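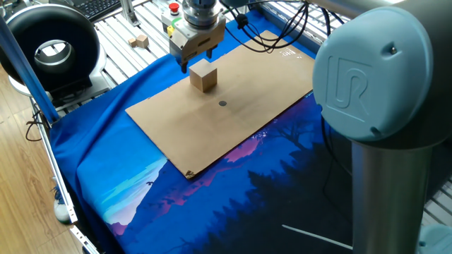

Speaker notes, Cladville group meeting, 22 April 2025
Savvas Moschos

Slide 1. Say hello, thank Petrică Matei for the labelling. The talk covers one result: how much a short correction phase adds to a placing policy trained only on demonstrations.

Slide 2. The task. Pick up a small wooden cube, set it down on a black dot. Same arm and same cardboard sheet throughout. We kept the task dull on purpose so the errors would be easy to measure in centimetres.
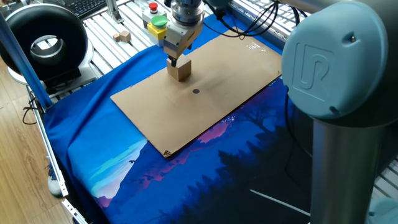 Slide 3: Cube held over the sheet, dot near the centre.

Slide 4. Data. 304 demonstrations by Jarlath and me, most of them recorded in January. Then 8 correction sessions, where the operator takes over only when the policy drifts. Pause here, people usually ask what counts as drift. Answer: operator's judgement. Yes, it's a weakness.

Slide 5. Two camera views go in, one from across the table and one closer to the gripper. Dropping the close view hurt the grasp more than the placing. Don't read out the table.
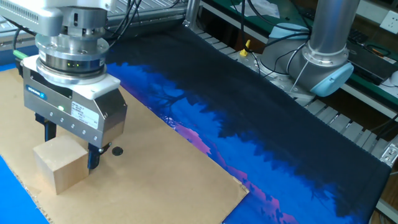

Slide 6: Closer view, fingers open on either side of the cube.

Slide 7. Result. 1189 test trials over both policies. Median placing error fell by about 6 millimetres with corrections. Grasp failures hardly changed. Point to the grey bars and wait for people to find them.

Slide 8. What went wrong. The policy sometimes opened the fingers too early and the cube tipped. Corrections made this rarer but didn't get rid of it. Christos thinks it's a depth problem. I'm not convinced, and will say so. 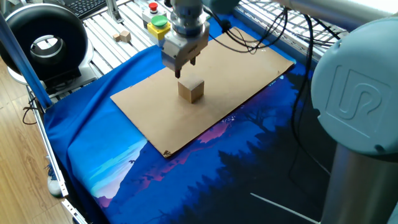 Would more demonstrations have given the same gain as the corrections?
We don't know yet. The extra demonstrations would need to match the operator time spent on corrections, and we haven't run that comparison.

Slide 9. Next: same method on the Etow parts, with Spyros running the trials. Leave the contact slide up for questions.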